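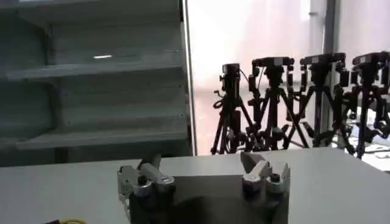 Drurnedum: claimed and measured battery life for used mobile phones

Drurnedum is a table of 376 mobile phones, each with the battery life its box promised and the battery life we got out of it. The two columns seldom meet. If you only want the data, it is in handsets.csv and you can stop reading, although we'd ask you to look at Known problems first. People who skip that part write to us, and we send them Known problems.

What's in the download

handsets.csv - one row per phone
runs.csv - one row per discharge run, so several rows per phone
claims.csv - the wording of the battery claim, copied from the box, manual or catalogue, spelling mistakes and all
notes.txt - things that wouldn't fit in a column
check.py - reads the other files and complains

There is no database, no login and no app. You can open the lot in a spreadsheet, but please tell it to treat phone_id as text. Leading zeros matter here and spreadsheets have strong feelings about them.

Where the phones came from

Most were bought as mixed lots from Bonlow, a second-hand dealer in Treltham with a generous idea of what counts as working. The rest were handed over by friends, relatives and people who heard we were taking old phones and saw a chance to clear a drawer. Every phone had to switch on, hold a charge long enough to reach its home screen and have a battery that wasn't trying to leave the case. Swollen ones went to the recycling point and have no row.

Of the phones in the table, 218 have a battery claim we could trace to something printed. The others have an empty claim_id. We did try searching for the missing ones, and found plenty of websites quoting each other in a circle, so those were left out.

Columns in handsets.csv

phone_id: five characters, the first always a letter. The letter records which box the phone was stored in and has no other meaning. Someone once published a chart grouped by it.

form: bar, flip, slide or slab. Phones that do more than one of these are filed under whichever seemed to embarrass them least.

battery_removable: yes or no. "Yes" means without tools. A butter knife is a tool.

claim_id: points to a row in claims.csv, or is empty.

capacity_label: milliamp hours as printed on the battery. Empty where the label had worn off or the battery was sealed in.

capacity_measured: the same thing according to the bench meter. Higher than the label in a few cases, which we checked, disbelieved, checked again and kept.

standby_hours: median across the runs for that phone.

talk_minutes: median again. See How the runs were done for what we mean by talk.

replaced: whether the battery looks like a later replacement. Values are yes, no and unsure. Unsure is the popular one.

Columns in runs.csv

phone_id, run_no, kind (standby or talk), start_charge, end_reason, length_minutes, room_temp.

end_reason deserves a word. "flat" means the phone switched itself off. "gave_up" means we did. "reset" means the phone restarted by itself in the middle and carried on as though nothing had happened, in which case the length is counted up to the restart. Filter out gave_up before you average anything.

How the runs were done

Each phone was charged until it said it was full, then left on the charger for another hour in case it was lying. It was then moved to the shelf, with Bluetooth and wireless switched off where it had them and the screen set to its shortest timeout. For standby runs it stayed there, registered to a small test network and receiving one text message every four hours. Obadia Nyamweya wrote the messages. They are in notes.txt, and they deteriorate.

For talk runs the phone was put through a call to a second handset playing a recorded voice. We used the same recording throughout: Serena Orlandini reading the terms and conditions of an extended warranty. It loops every six minutes. She has asked that the audio not be included.

Charge and discharge were logged by a Benedetti bench meter, bought used and calibrated before the first run and after the last. The drift between the two was smaller than the last digit we report, so no correction has been applied.
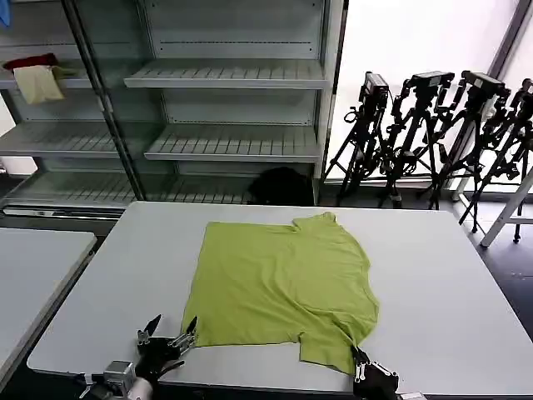

Room temperature was read at the start of each run and written down by hand. It was never controlled. The radiator in that room belongs to the floor below, in spirit if not in plumbing, and the September runs are noticeably more comfortable than the winter ones. If you are modelling battery life seriously you should include room_temp as a variable. If you are doing it for an argument in the pub, you needn't.

About the claims

Manufacturers' battery claims come in dialects. "Up to" is the commonest. After that there is "as much as", "days of power" and, on one flip phone, the bare word "long". We copied each one exactly into the field wording and put our reading of it in hours or minutes in the field value. Where a claim gave a range, value holds the upper end, on the grounds that it was the upper end they put in large type. Lower ends are in value_low.

Conditions attached to a claim, such as "in ideal network conditions" or "backlight off", are in small_print. This field is long. On some boxes it is longer than everything else put together, and we typed it all out because Obadia said somebody would want it. So far that somebody is Obadia.

Known problems

All these batteries are old. A phone that falls short of its box by half may have been perfectly truthful on the day it was sold. Drurnedum can tell you how used phones perform now, and it can't tell you who was fibbing then. Please don't use it to rank makers by honesty. We tried, it was great fun, and the ranking changed completely when we dropped the rows where replaced is unsure.

The sample is whatever Bonlow had in. Slabs are well covered, slides are thin, and anything expensive is nearly missing because people go on using those or sell them somewhere better.

Talk runs on phones with a noisy speaker sometimes ended early when the call dropped. These carry end_reason "dropped" from version 4 onwards. In older copies they are lumped in with flat, which made several decent phones look feeble. If your copy has no "dropped" in it, get a newer one.

Two people typed the labels and they had different views about spaces. check.py now strips them, but if you compare wording against an earlier copy you'll see differences that mean nothing.

Dual SIM phones were run with one SIM in. Several displayed a complaint about the empty slot for the entire run, with the backlight on. That is recorded in notes.txt and we have left the figures alone.

Running the check

Put check.py in the same folder as the CSV files and run it with Python 3. It needs nothing else installed. It prints one line per problem and stays silent when happy, which can be unnerving the first time. A warning about a negative length is expected for a single slide phone whose clock went backwards overnight. We have kept the row out of affection.

Permissions

Use the tables for anything you like, including for money, so long as you say where they came from and mention which version you used. The wording of the claims belongs to whoever wrote it, should they wish to own up.

No names, numbers, messages or photographs from previous owners are in the files. Every phone was wiped before its first run. Two wouldn't wipe and were left out.

Corrections

Send the phone_id, the column, what it says and what it should say. A photograph of the label helps a great deal, preferably in focus. Serena goes through corrections on Thursday evenings and puts accepted ones in the next version with your initials, unless you'd prefer to remain a mystery. Offers of more phones are welcome as long as they come with the right charger - we have a crate of wrong ones already.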